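Prindik opens Akande test hall to visitors

April 8, 2024

Automation firm Prindik opened its test hall in Akande to the public for one afternoon, with live runs of Plunis, its two-arm handling system. The company put attendance at 458, against a planned capacity of 400. Entry was by time slot, and groups were limited to 18 people per station.

Plunis is being developed for mixed-item packing, where consecutive objects differ in size, weight and stiffness. Most packing cells now in use are set up for one product family and need new fingers or new settings when the product changes. Prindik wants to handle a broad range with a single parallel gripper and adjust only the closing force and approach angle in software.

The system has logged some 3000 hours of operation since the hall was equipped in January. Staff said that hard items with regular shapes are now picked reliably, while soft goods remain the main source of failed grasps. A plush item deforms under the fingers, so the jaw position alone gives a poor reading of whether it is held. The current software release compares motor current with the wrist camera image before it permits a lift.

Two stations were in operation. The first covered tray work with household items and toys. The second, run with component supplier Avell, covered cable routing and fingertip replacement. Visitors at the second station could change a fingertip themselves using a hex key.

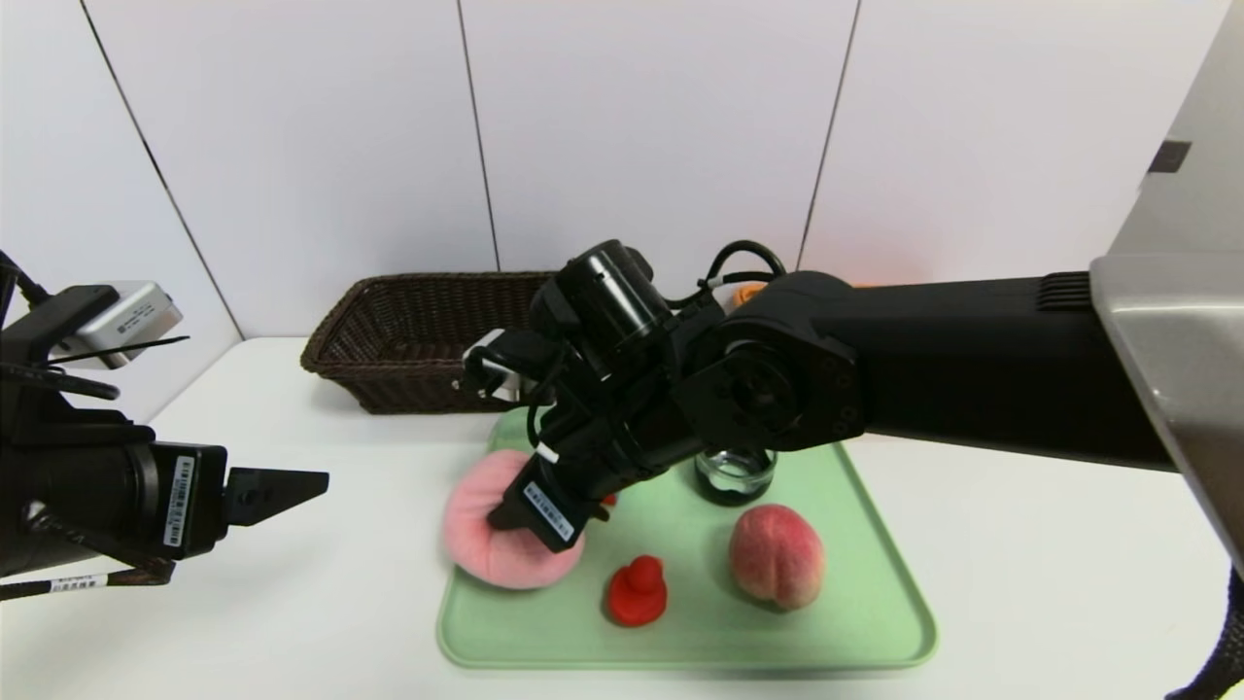 Tray work with Plunis: the right arm's gripper on a plush donut, with a toy duck, a peach and a partly filled glass on the same tray.

Questions from the floor dealt mostly with cycle time and cleaning. Prindik gave no cycle figures and said they would be published with the next release. The present fingertips can be wiped down but are not rated for washdown areas. A sealed version is in design at Avell.

Slides from the afternoon can be requested from the Prindik office in Akande.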